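What the Grippers Cost, and Everything Else I Forgot to Budget For

By Saskia Tamihana
March 30, 2018

I went into this thinking I was buying a gripper. One line in a spreadsheet, one box on the doorstep, done by lunch. I'd like to walk you through how that became a spreadsheet with 19 lines, because if your shop or lab is planning to teach a machine to handle clothes and bedding, you're probably about to make the same one.

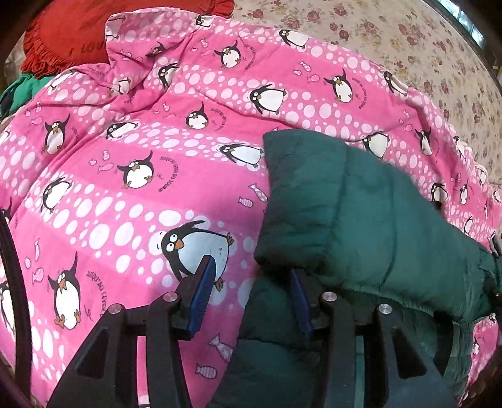

Start with the jacket

A puffer jacket is a great test of a budget. Towels are easy, T-shirts are fairly easy, and then you get to a padded green jacket lying across a quilt and every cheap part you bought starts to complain. There's so much air in there! You close the fingers and get a pinch of nylon and a lot of nothing. Put it on top of bedding that's already bunched up and you have two soft things to tell apart.

So before you price anything, write down the worst item you expect to handle. We wrote "puffer jacket, on unmade bed" at the top of the page and it settled more arguments than any spec sheet did. Our hand-held grippers are the simple kind, two black plastic fingers with a blue textured pad on each, and the pads are where I should have spent my attention.

The quote is the easy part

We asked for prices from Clenport and from Brekke. Clenport sent theirs back the same afternoon, a lovely clean page with one number on it. Brekke took longer and sent four pages, and I grumbled about that for a while (I like one number!) until I read them properly. Brekke had listed spare pads, spare screws, spare cables and a second set of fingers. Clenport had all of those too, it just hadn't put them in the quote.

Once I'd added them back in, the two came out close enough that I stopped caring about the gap. Our order came to $3,528 for 4 hand-held units with spares and shipping. I had told my boss we'd come in well under that, so that was a fun phone call.

My advice is to send every seller the same list and ask them to fill in each row, even if the answer is zero. Ask what wears out first. Ask whether you can buy that piece alone or whether it only comes as part of a kit. I once paid for a whole finger assembly to get one pad, and I'm still a bit sore about it.

Pads, cables and other small money

Pads are like tires. You know you'll need more and you still act surprised. I now keep a drawer of them and reorder when the drawer looks thin. Cables are next on my list. Ours get dragged over mattresses and around pillows all day, and a bed is a wonderful place for a cable to snag. Order longer than you think, and order a spare for every unit.

Then there's the stuff you won't find in any equipment catalog. We needed quilts, sheets, pillows and coats, lots of them, and we needed them to look different from one another. I'd put down a tiny sum for "fabric" and blew through it in a morning. Thrift stores are your friend here. Go for loud prints as well as plain ones - cartoon penguins, polka dots, roses, frilly pillows, the lot. People's real beds don't match, and a room made up in hotel white won't prepare you for a kid's bedroom.

Budget for laundry too, please. I forgot it completely.

Paying for time

The biggest line on our sheet is people. Somebody has to hold the gripper, reach in, pinch, lift, let go and do it again, and that somebody gets tired. We planned sessions the way you'd plan a warehouse shift and it was too much. Wrists give out before patience does. We cut each turn down to 20 minutes, with a swap after that, and I moved money from equipment into hours to cover it.

Setup time needs its own row as well. Remaking a bed so it's messy in a new way takes longer than making it tidy. I'd guessed a minute or so between tries and I was dreaming.

Renting first

If you're nervous, rent. Bralex will lend out a pair by the month, and a month was enough for us to learn that two of our rooms were too cramped to work in and that we'd picked the wrong finger length. I'd have happily paid double for that news before the big order went in. Check who pays for worn pads on a rental, though. Our first agreement was vague about it and we had a slightly tense email chain.

What's next on the sheet

We're opening a second site in Avdale in June, and I've got the draft budget up on my screen as I write this. Fabric has its own page now. Pads are listed by the drawer. Laundry is in there, in bold. I've left a row near the bottom marked "the thing I forgot," with real money in it, and my boss has already asked me twice whether she can have it back. I said to ask me again in June.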